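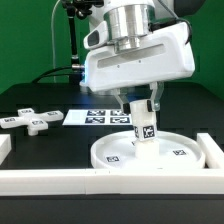
Cliseo assembly set: post with marked collar at the round dish, cross piece and card to the left.

Cliseo Assembly Set, white
Made by Gurkura, Flimdale
Price: £145 per set, excluding delivery

The Cliseo is a small tabletop assembly set with printed markers on its parts. It is used for fitting exercises, for camera tracking work and for checking that a part has ended up where it should. The post goes upright at the centre of the dish and the cross goes on top. All the main parts are white and the markers are black and white, so a dark, matt table suits the set best.

What is in the set

Post. A cylinder with a square collar at its middle. The collar carries the markers, and the shaft carries on below it. Pick the post up by the part above the collar and keep fingers off the printed faces.

Dish. Round and shallow, with a raised rim and markers on the floor. It sits flat and does not need fixing down for ordinary use. On a slippery top, put a little removable putty under it.

Cross. Four arms, with a small marker on the upper face of each and a short peg underneath. Turn it so the markers face up before you start.

Card. A flat rectangle with four markers in a two-by-two block at one end. The other end is blank and can be written on in pencil. Lay it beside the parts as a fixed reference.

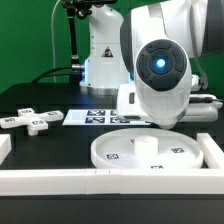

Cross piece lying flat on a black tabletop, markers up.

Setting out

Clear a space large enough for the dish, the cross and the card to lie without touching. Put the dish down first, then the card, then the cross. If you are tracking the parts, turn off any desk lamp that shines straight down, as glare on a marker is the usual cause of a missed reading. Camera height depends on the lens. We check each set at 1000 mm from the table before it leaves us.

Care

Wipe with a dry cloth. A slightly damp one is fine for the dish. Do not use spirit cleaners on the markers. Store the card flat, with nothing on top of it.

Spares and returns

Every part can be bought singly. Spare cards come in packs of 3. Marker sheets for the collar and cross are the same as those for the older Vitale set, but the Vitale dish is narrower and will not take the Cliseo post. Please say which set you have when you order.

Sets are packed to order and normally go out within 2 working days. Unused sets can be returned in their box. We cannot take back opened marker sheets.

Marker files and the drawing of the dish are sent on request. Ask for Guido Cattaneo in the parts office, mornings only in June.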